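4.2 Open-day deployment

The second data set comes from the open day held at the Incombe site on Nov 16, 2024. The arm ran the same policy as in Section 4.1, with no retraining and no change to the gripper. Visitors chose an item from a bin of packaged groceries, put it on the table in any pose they liked, and stepped back behind the line before the operator released the arm. Cocco operated the arm in the morning session and Catacutan in the afternoon.

We logged 100 trials. A trial was stopped if no grasp was attempted within 27 seconds. Boxes and cans were handled much as in the lab. Film packets were harder, as visitors tended to place them at odd angles or with the print upside down relative to the wrist camera (Figure 8), and the creased film produced glints that shifted as the arm moved.

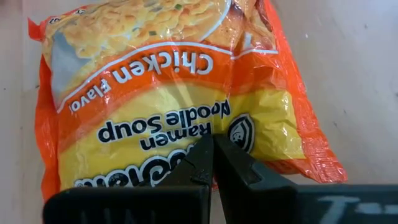 Figure 8. Wrist camera view with an inverted packet of Maruchan ramen noodle soup below the fingers.

Grasp proposals on such items were ranked by the Trellik module using depth alone. Label text was not used at any stage, so inverted lettering should have no direct effect on the ranking. We did not control for room lighting, which differed from that of the lab, and we therefore report the open-day trials separately from the 500 lab trials in Section 4.1.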